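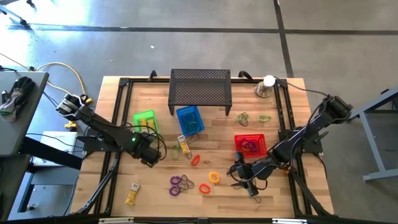

Green, blue and red baskets on the butcher block, loose stuff still to sort

How do you keep small baskets from sliding on a butcher-block top?

I sort odds and ends into three plastic baskets — packets in the green one, green bands in the blue, purple rings in the red. They drift whenever I reach for something. I don't want to screw anything into the wood. The black mesh shelf at the back stays put fine.

Asked November 2, 2019

Answer 1
Shelf liner, the rubbery kind. Cut a piece a bit smaller than each basket bottom. I've used the Derkow roll since June and it hasn't marked my oiled top. Lift it when you re-oil or you'll get a dull patch.

8 people found this helpful

Answer 2
put something heavy in them

Answer 3
Clear stick-on bumpers work too, one per corner. Nastton sells a bag of 100. They won't hold on a freshly oiled basket bottom, so wipe it first.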